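The first rule at Jorkeck is stuck to the fridge, right under the bin roster: if you can touch it, it can touch you. I read it while waiting for the kettle at quarter past eight on a Wednesday, and I'll admit I thought it was a bit much for a workshop above a tile shop in Desstead. By lunch I'd come around.

I'd gone to see Anas Srour, who writes the house rules for small robotics labs that can't afford a full-time safety person. He started with one client, Flungate, and a two-page handout. These days the handout is a ring binder called the Shboul, after the street he was living on when he wrote it, and people say things like "what does the Shboul reckon?" with a completely straight face. It has 1,062 clauses. I haven't read them all, and I suspect a few of his clients haven't either!

What got me interested is that the big standards were mostly written with factories in mind. You know the picture: a fence, a gate, a big orange arm swinging car doors around while everyone stands well back. Nobody at Jorkeck works like that. They're teaching arms to do household jobs – opening things, closing things, putting the cups away – and the people doing the teaching are at the bench for most of the day. A fence would be useless to them. So the question becomes how you behave when you're sharing a desk with the thing, and that's mostly manners and habits.
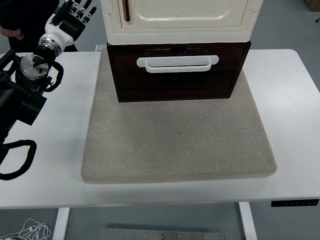
Anas is a cable man, first and foremost. He'll talk about force limits if you push him, but cables are what he brings up over coffee, over lunch and once through the door of the gents. His rule is that every lead near a moving joint gets walked with a finger, end to end, before the power goes on, and that you look at it again with the arm in the pose you're going to use. You can see why he bangs on about it when there's a thick black cable drooping in a loop onto the tabletop beside the arm and another one arcing past the metal disk under the hand. Loops like those need enough slack for the wrist to turn and not so much that they snag on something. He wants the floor checked as well, and that includes the skinny white leads lying in a tangle by the desk leg. "Feet first," he told me, and I wrote it down thinking it was a proverb. It's clause 16.

Then there's the matter of what goes on the table. The Shboul likes a soft pad under any furniture being practised on, and it wants the drawers and doors tried by hand before the robot gets a turn. If a drawer sticks for you, it'll stick for the machine, and the machine won't swear and let go. I love that clause. I've since applied it to my own kitchen, with mixed results.

Height-adjustable desks get a whole page. Great for your back, says Anas, but somebody's hip will find the buttons sooner or later, and if the arm is bolted to one thing and the cupboard is sitting on another, you've just moved the cupboard. His advice is to lock the controls if the desk lets you and unplug the desk motor if it doesn't. One lab he visited in February had taped a biscuit tin lid over theirs, which he passed, grudgingly, with a note in the margin.

The bit people argue about is the 3-step rule. Before you reach in, you say it out loud, you wait for an answer, and then you put your hand where the other person can see it. It feels daft for the first hour. I was told off twice, both times for mumbling.

Does any of it work? Flungate has kept a near-miss book from the start, and it was up to 1,656 entries when Anas last looked. He was thrilled. A lab with an empty book worries him far more, as he reckons it only means they've lost the pen. Most of the entries are tiny – a sleeve too close, a lead underfoot, a stop button hidden behind someone's lunch – and he reads the lot, usually on the train home, with a highlighter.

He's rewriting the section on visitors at the moment. I'm told there'll be a new clause about journalists and scarves.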